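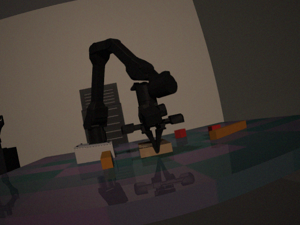

Embla Hellström commented on my earlier thread that a pose estimator trained with camera roll will only be as good as the extrinsics stored next to each render, and that I should check those before touching the network. I have now checked them as far as I know how, and I am still stuck.

Block position error grows with camera roll in simulated data

Posted by Tangen

Setup: one arm, a tan target block, red and orange distractor blocks, all rendered in Zestitz. Per frame I randomize the table texture, light level and camera pose, including roll. The network predicts the position of the tan block in the robot base frame, and the result goes to Nolter as a grasp target with the gripper pointing straight down.

Training set is 1,794 frames, validation is 383. With roll fixed at zero, validation error is small enough to grasp. With roll enabled, mean error in the base frame is 18 mm, and it is not noise. The predicted position slides sideways, and the sign of the offset follows the sign of the roll. In 210 of the validation frames the offset is larger than half the finger opening, so Nolter plans a perfectly good path to the wrong place.

Already tried:
- a longer training run, same bias
- darker and brighter lighting ranges, no change
- dumping the camera matrix from the frame log, which looks like a valid rotation (determinant 1, orthonormal)

The network receives the image only. The camera matrix is used afterward, in evaluation. Is this a data problem or a model problem?

3 replies

Plosent

Turn off the table reflections. With a glossy surface the network can lock onto the mirrored gripper instead of the real one. I had that once and a matte table fixed it. Also try more frames, 1,794 is not a lot.

Embla Hellström

Reflections can hurt, but I would not expect them to produce an offset whose sign tracks the roll. There are two separate faults to look for.

First, the target. You ask for a position in the base frame from an image alone, while the camera pose changes every frame. The network has to infer the camera pose from whatever it can see of the base and the arm. Sometimes it can do that, sometimes the base is partly covered by a block and it falls back on the average camera. An average camera has zero roll, and that gives you the offset you describe. Predict the block position in the camera frame, then transform it with the logged extrinsics.

Second, the extrinsics. An orthonormal matrix with determinant 1 is a rotation, but that does not make it the rotation the renderer used. Check the order in which roll is composed. With camera-to-world matrices and column vectors, roll about the optical axis is

R_cam = R_look * R_roll

If the logger stores R_roll * R_look, the roll is applied about a world axis. At zero roll both give the same matrix, so your fixed-roll test passes either way.

The test takes a few minutes:

1. Pick ten frames with large roll in both directions.
2. Take the eight corners of the tan block and the corners of the robot base from the simulator state.
3. Project them with the logged matrix and draw them over the render.
4. If the points miss the corners, fix the logger. Do not retrain until they line up.

Use the base corners as well as the block. A block near the image center moves very little under a wrong roll, and you can talk yourself into believing it fits.

Tangen

The overlay was off. The base corners missed by a wide margin, the block corners by less. The logger rebuilt the matrix from Euler angles and put roll on the left — my code, not Zestitz. I now write out the renderer's own matrix and the points land on the corners at every roll I tried.

That alone did not remove the bias, as expected, because the network never saw the matrix. I have changed the target to the camera frame and started a new run. Reflections stay on for now.

Embla Hellström

When you compare runs, plot error against roll instead of reporting the mean. Also check the axis convention once more before handing poses to Nolter. If the renderer looks down -Z and your projection code looks down +Z, you need the fixed flip in the transform too, and it belongs on the camera side of the product.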